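Does One Piece of Fruit on the Table Change What People Eat?
Final report, Everyday Choices project course
Impi Räsänen

1. Where the question came from

Our course reader repeats, in two separate chapters, that people eat more fruit when fruit is put in front of them. It is the sort of claim that sounds so reasonable that it gets passed along without much checking. I believed it too until I tried to find out how large the effect was supposed to be, on whom, and for how long. The sources I could get hold of through the library mostly studied cafeterias, where a dozen things change at once: the line moves, the prices move, the sign gets bigger. I wanted a smaller version of the claim that a student could test with very little money.

The version I settled on: if a single apple sits on a plate in a shared room, will more people eat fruit that afternoon than if the same apples are in a bag on the shelf?

My supervisor, Naheed Cheema, warned me early that a small test usually gives a small answer. She was right about that.

2. The room and the setup

The study took place in the Lashari building, in a ground-floor room with white tables and dark carpet. Students from three programs pass through it. There is a vending machine in the corridor and a sink in the next room, which turned out to matter more than I had planned for.

I kept the setup plain on purpose. The display condition was one apple on one round glass plate on a white table. I had first thought of a full bowl, but a full bowl says "help yourself" in a way that a single apple does not, and I was suspicious that many of the published results are really about that message. Glass seemed the least decorative choice. A colored plate would have given readers one more thing to argue about.

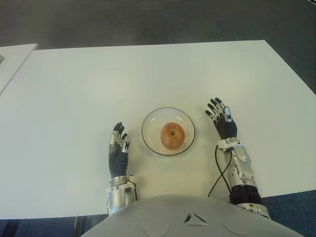

The shelf condition used the same apples, bought in the same trip, left in an open paper bag next to the door with a card saying they were free. The display had an identical card. When an apple was taken from the plate, I replaced it within a few minutes from a box in the hallway.

Each condition ran in the afternoon, from one o'clock until four, and I switched between them through September. I sat at the back with a laptop and a tally sheet. I am aware that a person with a tally sheet is part of the room. I don't think anyone was fooled for long.

3. What I counted

Across all sessions I logged 862 people entering the room, 214 of whom stayed longer than ten minutes. Only the second group was used in the comparison, as most of the others were walking through to the stairs.

In total, 39 apples were taken. Of these, 22 came from the plate and 17 from the bag. The two groups of stayers were close to equal in size, at 108 and 106.

4. What I think it means

Not much. Five apples is the whole difference, and one talkative group could have produced it. On one afternoon four friends each took an apple within a minute of each other, and they happened to come in during a display session. Take them out and the gap is a single apple. I have left them in the total, but I would not want to defend a conclusion that rests on them.

There is also the problem of what "taken" means. I counted an apple when it left the plate or the bag. Several went into backpacks. I have no idea whether they were eaten, and the claim I set out to test is about eating.

Two people asked me where they could wash the apple before taking it. One asked whether it was real. Another told me she had assumed it was somebody's lunch, and a single apple on a plate does look like somebody's lunch. The card should have been larger. It is possible that my attempt to remove the "help yourself" message made the display worse than the ones in the literature, so that I tested a weaker idea than the one I was criticizing.

5. What I would change

More sessions, first of all. I would also use two rooms at once, with a second observer, and record cores in the trash as a rough check on eating. A short question at the door would help separate people who had noticed the apple from people who had not.

I would not change the single plate. If visibility alone does the work, one visible apple ought to be enough to show something. So far I haven't seen it, and I would like the next edition of the reader to say how big the effect is when it repeats the claim.

The tally sheets are in the course folder, including the two sessions where I lost count and started over.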